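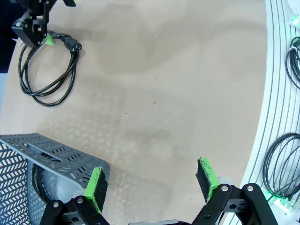
Sorting the cables took most of an afternoon, and I'd put it off since May. We moved the desk to the back room then and everything with a plug on it went into whatever was nearest: a shoebox, two shopping bags, the bottom drawer of the filing cabinet. Every time I needed a power cord I pulled out a knot the size of a cabbage and took whichever end came loose first.

What got me started was the monitor. Dinesh Vashisht gave me his old one when he moved, and he gave it to me without a cord. I knew I had the right kind, the thick black one with three holes in the end that goes into the back of a computer or a monitor or a rice cooker. The name for it is an IEC connector, and the common size is C13. I had bought one only last year for 800 rupees at the Chauhan shop when I was visiting my aunt, because I couldn't find mine then either.

So I tipped everything out on the floor and made piles. Power cords in one, anything with a USB end in another, network cables in a third, and a last pile for things I couldn't name. I don't recommend sorting by length first. I tried it and had to start over, as you can't tell how long a cord is until it's untangled, and by then you may as well put it where it belongs.

Untangling goes faster if you find the plug and push it back through the knot. Pulling on the middle makes it worse. For the really bad ones I shook the whole thing loosely over the bed for a minute and then most of it fell apart without any help.

Coiling is the part I used to do wrong. I wrapped cords around my elbow and hand, like my father did with the garden extension, and they came out twisted and never lay flat again. Bimla Dhillon, who did sound for our school plays, showed me the other way years ago and I had forgotten it. You make one loop the normal way, then turn your wrist so the next loop goes under, then over again, then under. It feels clumsy for the first two cords. After that the hand does it. The loops come out more or less the same size, and when you want the cord you hold one end and let it drop.

A thick power cord doesn't want a small loop. If you force it tight it springs open as soon as you put it down. I let those make the size they want, and tie them in one place only. Thin cords can go smaller and get tucked in with the others.

For ties I bought a roll of hook and loop tape from Ullero. It was 119 for the roll and you cut it yourself. I cut the pieces too short at first. The length of my hand is right for a power cord. Rubber bands dry out and stick to the cable, and I threw away a lot of those. The little wire twists that come in the packet are fine for phone chargers and not much else.

Then where to put it all. I looked at a proper cable cabinet from Tundora with drawers and labels, and it was over 1,000, so no. A plastic basket does the same job. Get one with holes in the sides, so you can see what's in it without digging, and don't get a deep one. A deep basket turns back into a knot. Mine are low enough that there are only two layers of coils. The few cords I use every week hang up where I can reach them, and those don't go in a basket at all.

I labeled the chargers with masking tape and a pen, near the plug end. I didn't label the C13 cords because they are all the same to me. One thing to check is the rating printed on the cord or the plug. A thin one that came with a monitor shouldn't be used for a heater or a big kettle.

I got rid of 30 cords in the end. Anything cracked or with a loose plug went to the electronics bin at the Angate recycling yard, and two good network cables went to the neighbor. I kept one phone charger for a phone I haven't owned in a long time. I'll probably take it over on the next trip.

The monitor works. It has one line down the left side that Dinesh hadn't mentioned, but for email it's fine.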